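One Bin, Six Blocks: A Talk With the Block Sorter at Lennox

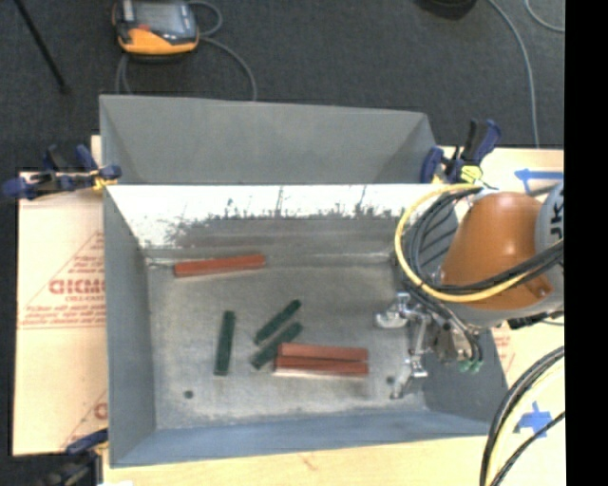 The first thing she wants understood is that a metal bin is a hard place to keep anything in order. "Blocks slide," she says. "You put two side by side, you go for a coffee, somebody bumps the table and you have a new arrangement."

She has worked at Lennox for two years, setting out block layouts for a small project called Praditz. The work is simple to explain. Red blocks and green blocks go into the bin in different positions, and she writes each layout down on a sheet. So far the binder holds 312 sheets.

Six blocks is her usual number, three of each color. She tried more last May and went back. "With 13 in there you spend the whole morning pulling them apart. Six gives you room for a close pair, a loose group and one off by itself. That covers most of what I want."

The bin is grey metal, open at the top, and it shows its age. The floor is scratched and the far wall has a band of scuffs across it. A supplier called Omitz offered a new one and she turned it down. "The inside is the part that gets used. I don't need it pretty – I need it the same size as last week."

Color matters more to her than finish. Red is easy to find against the grey. Dark green is harder, especially late in the afternoon, and she does most of her writing before lunch for that reason. She would like a lighter green, but the current set came from Likedo and she has no plans to mix sets.

Asked about cardboard on the work surfaces, she shrugs. "It's cheap and it's quiet. When it gets torn up I cut another piece."

Thursday is her cleanup day. She empties the bin, wipes the floor and the walls, and checks the corners of the blocks for chips. The sheets go back in the binder in order. Then she sets out the next layout, starting with the block in the far corner.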